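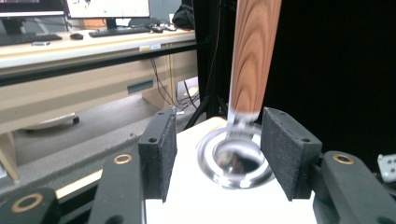
Altlow Wood-Handled Utensils

The Altlow range covers 13 kitchen hand tools with solid wood handles and polished steel working ends. Handles are turned from a single blank, sanded along the grain and finished with food-safe oil. Grain pattern and color vary from piece to piece and cannot be specified when ordering.

Specifications
Handle: solid wood, oiled, tapered toward the collar
Collar: metal, press-fitted
Working end: steel, polished
Handle lengths: 8 in. and 9 in.
Warranty: 2 years, domestic use

Care
Hand wash in warm water with mild soap. Dry at once with a soft cloth. Do not soak, and do not put in a dishwasher. Re-oil the handle when the wood looks pale or feels rough. Abrasive pads will scratch the polished metal.

Storage
Store dry, either in a drawer or hanging. Allow a freshly oiled handle to stand overnight before use.

Ordering
Sold singly or in boxes of 8. Handles are not sold separately. The Coste range uses a different collar and its parts do not fit Altlow tools. Trade inquiries: Zohreh Rahimi, Lellow sales desk. Price list valid from August.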